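Monday was maintenance day on the tabletop cell, the one we call Ison, and I went in thinking I'd be out by lunch. Ha! The wrist had been drifting for a while, 2 mm or so by the end of a long run, and I'd been fixing it in software like a coward.

So I finally pulled the cover off the wrist joint and went over all 12 screws with the torque driver. Two were loose enough to turn by hand (yikes). A dab of threadlocker, cover back on, then the slow homing routine, which takes forever and makes a noise like a sad printer.

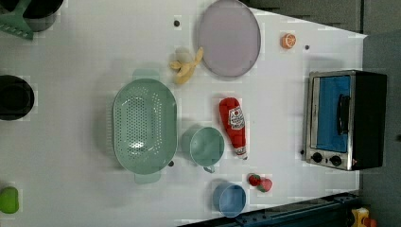 After that came the overhead camera calibration. My first try gave an error of 43 pixels, and I said some words. I'd typed the new mount height in wrong! Fixed that, ran it again, much better.

The arm gets its belt checked every 1000 cycles from now on, and I've taped a note to the controller so I can't pretend I forgot. Spare belts are coming from Cillska sometime in February, fingers crossed.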